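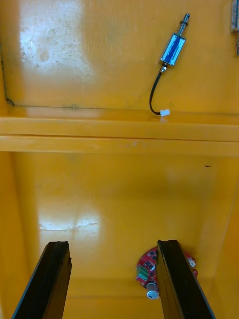
Cabinet lock clicks but won't release
The lock on our tool library cabinet in Hurkdale clicks at 4 pm but the door stays shut. It's a 12 volt solenoid, blue body, with a small spring around the plunger and a black cable down to a white plug. Do I replace it or the supply?
Bujar Radonjić

Measure the voltage at the plug while it's firing – a weak supply will click and not pull.
Okatwood

Could be the door pushing on the bolt. Lean on it and try again.
Pritosham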